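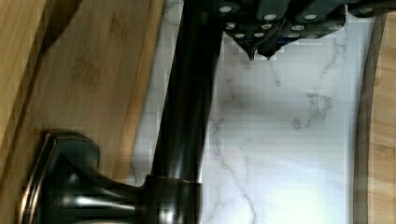 Last edited in December

3 min read

Part-time kitchen and house help wanted, Elley Guest House, Lanau

We need someone for the winter, maybe longer if it works out. Start as soon as you can. Twelve rooms upstairs, one kitchen, breakfast every day and supper when there's a group in.

What you'd be doing: breakfast setup from 6:30 am, dishes, wiping down, beds, some laundry. Carrying trays up the back stairs. Answering the phone if Friederike is out. No cooking unless you want to, but you'll get asked to peel things.

Pay is 800 a month for mornings only, paid at the end of the month. Room available over the garage if you need one, small, heated, shared bathroom. Meals on shift are free. Two mornings off a week, we work out which ones between us.

You should be ok with early starts and able to lift a full laundry basket. Experience is nice but Anneliese trains everybody the same way anyhow. Some German helps with the older guests. Driver's license a plus, the bus from Rarkismont stops running at 7 pm and the last stretch is uphill.

Not a good fit if you need weekends free. Sorry, thats when we're full. Also there is a dog.

To apply: write to Friederike Bauerfeind at the front desk, or drop a note in the box by the side door. Name, phone number, when you can start, and one person we can call who you worked for. No long letters please. Resume fine but not neccessary. We call back in the afternoons, after 2.

Trial morning is paid. Bring shoes that don't slip.

Recent items
Parking during snow season
Supper menu for groups
Room over the garage: house rules
Walking route to Mosquera chapel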